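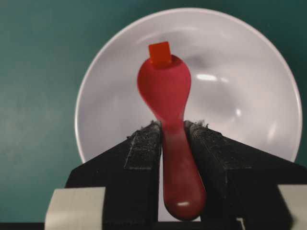 Plakora recipes — data card

200 home recipes from Savdale and Vimness, typed up from handwritten cards. Mostly soups and puddings, 11 are breads.

Files
recipes.csv — one row per recipe
units.csv — cups to grams, spoons to ml
scans/ — 70 cards only, rest not scanned yet

Columns
id, title, town, serves, steps, notes. Blank serves = card didnt say.

Known problems
"Spoon" left as written. Could be tea or table, check before cooking.
Oven temps in F, a few in C. Fixing in Febuary.
Duplicate dumplings, ids 50 and 70. Keep 50.

License: free to use, credit the project.
Fixes to Rainer Baumgart. Last update Tuesday, December 7, 2021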